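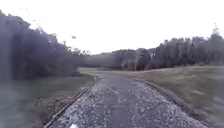 What is Horkgate collecting on these paths? Short driving examples, in which a person steers the robot and the system later learns from what the person did.

Horkgate, 2023-05-21 — Horkgate today announces that its outdoor driving collection has reached 872 recorded runs. The work is done together with the software firm Van Leeuwen, and the examples will be used to teach a small wheeled robot to keep to a path without a map.

The runs cover paved paths between trees and open grass. Grey days are as welcome as bright ones, and fallen leaves are left where they lie.

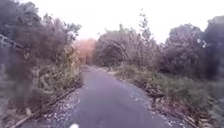 Who steers the robot? A team of 12 trained drivers, who work in pairs and change places after each run.

Of all the runs, 53 were set aside for testing and will never be shown to the system during training. Runs with a driver's mistake are kept also — they are marked, and the correction after the mistake is saved as its own example.

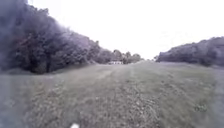 Next steps

The Jalurar route will be driven again in September, when the growth beside the paths has changed. Van Leeuwen will then compare 2 versions of the trained system on the same ground.

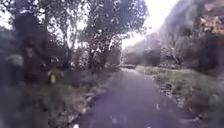
Until that time the robot does not drive alone on any public path, and a driver stays within reach of the stop button.

Filed under: Company News > Outdoor Robots

Home | News | Projects | Jobs | Contact

Comments

pathwalker: Will the test runs be open for others to download?

Brirnano: We would like to see night runs too. Good luck with it.

mossy_k: Please keep to the left when bicycles come!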